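Ticket 286: Label printer at packing bench prints blank labels, then half labels
Opened by: Dorian Moulin
Site: Clollimden, ground floor
Equipment: Iseck thermal label printer, connected to the packing PC by USB
Software: Fladance stock and labels
Status: Closed

Reported problem

Printer feeds labels but they come out blank. Started on 15th March during the weekend stocktake. It was printing normally at the start of the day and went blank partway through the toy aisle batch. Power light is green, no error light. Fladance says each job is complete. The label size is the small shelf one, the same as always. We had put in a new roll just before it happened.

First reply from support

Please try these in order and note the result of each.

1. Turn the printer off at the back, wait a minute and turn it on again.
2. Hold the feed button until the light flashes twice, then let go. It should print a test page without using the computer.
3. Open the lid and check which way round the roll is sitting.
4. Scratch the face of a label with a fingernail. Thermal labels will leave a dark mark. Ordinary ones won't.

Results from site

1. Done. No change.
2. Test page came out blank as well, so I take it the PC is not to blame.
3. Roll is feeding from the top, as in the diagram inside the lid.
4. No mark at all. Tried it on an old label from the previous roll and got a dark line straight away.

The box the new roll came from says Courtois, 1000 per roll, and in small print on the end "for use with ribbon". We don't have a ribbon in this printer and there is nowhere to fit one.

Support

Those are thermal transfer labels and your printer is direct thermal only. They will never print in it, whatever the settings. Please put the old type back in and run step 2 again. Send the unopened boxes back to the supplier if you can. Both types are sold in the same sizes, so check for "direct thermal" on the order line.

Site

Found part of an old roll in the stationery cupboard. Test page now prints. Two new problems though. The print is faint down the left side, and from Fladance each label is split over two, with the product name at the bottom of one and the barcode at the top of the next.

Support

The faint side is probably dirt on the print head. Switch off, let it cool, and wipe the head with a lint-free cloth and isopropyl alcohol. Don't use anything sharp. Let it dry before closing the lid.

For the split labels, the gap sensor needs to learn the roll again. With the lid closed, hold feed until the light flashes four times. It will run out a few blanks and stop at a gap. If it doesn't stop, the sensor has been knocked sideways and needs sliding back to the centre mark.

Site

Head cleaned. There was a strip of glue on it, I think from when a label peeled off inside in December. Left side is dark again.

The four flashes did nothing the first time and it fed without stopping. Sensor was well over to the right. Moved it to the mark, repeated, and it stopped at the gap. Ran 17 labels from Fladance and all of them lined up.

One more thing. Item 799 (play food) prints with the right barcode but the second line of text is missing. Other items in the batch are fine.
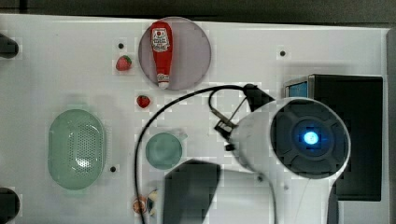 Cause of the missing line on item 799

The picture has no effect on the label. The second line of the description has been typed into the Notes box, and Notes is not printed on the small shelf template. Open the item, cut the text from Notes, paste it into Description 2 and save. Check for a stray return at the start of the text — Fladance treats it as an empty line and prints nothing after it.

Site

There was a return at the start. Removed it, moved the text and reprinted. Both lines show now.

Closing notes

Blank labels: wrong label type.
Faint left side: glue on print head, cleaned.
Split labels: gap sensor off centre, moved and recalibrated.
Missing text: wrong field in item record.

Clean the head at every roll change from now on. If the labels start to drift again after a new roll, repeat the four-flash step before changing anything in Fladance. The margins there are correct and should be left alone.

Supplier has agreed to swap the unopened boxes. The opened roll is marked DO NOT USE and is under the bench.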